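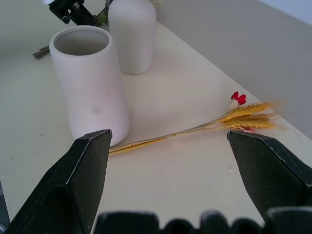
A reader in Trernport wrote to us last winter that her grandmother would never have let a harvest go by without keeping a bit of it in the house, and she wondered whether anyone still dried grain for the winter the way people did when she was small. We passed her letter along to the owner of Bepari, the little dried flower and grain shop at the bottom of the Skullholm road, and were invited over for coffee and (as it happened) most of an afternoon.

She grew up on a farm and says she couldn't wait to leave it. "I went off and did bookkeeping for years, and I was perfectly happy, and then one summer I drove past a field of wheat just on the turn and I had to pull over. I sat there with the windows down like a fool."

Her first crop was a strip behind the house, ten paces wide, and she cut it too late. That is the mistake she hears about most from customers. "People wait until it's the color they want, and by then the heads shatter all over the carpet. You want to cut it a little early, when there's still some green low down in the stem. It'll go gold by itself, I promise you!"

After that it's mostly a matter of leaving it alone. She ties small bunches, never fat ones, and hangs them heads down in the old apple loft, where there's a draft and hardly any light. String works loose as the stems shrink, so she goes around again after the first week and tightens everything up. Last year she hung 291 bunches, which she knows only because her sister bet her she couldn't reach 300.

"I lost the bet and had to cook the dinner," she says. "It was a good dinner, though."

We asked about mice, and she put down her cup. "Oh, the mice. One January I went up and they'd had the whole back row. Now I hang it all on wires away from the walls, and I check it more than I need to."

Most of what she sells goes to people who want something on the table in the colder months, and she's fond of the ones who come back every year to tell her the old bunch is still going. She doesn't believe in hairspray ("it just gets sticky and holds the dust") and would sooner you took it outside on a dry day and gave it a gentle shake.

This year she's trying barley and a bearded rye as well, on a bit of rented ground over toward Remell. The rye is taller than she is. She took us out to see it before we left, and we stood at the gate for a good long while, talking about rain.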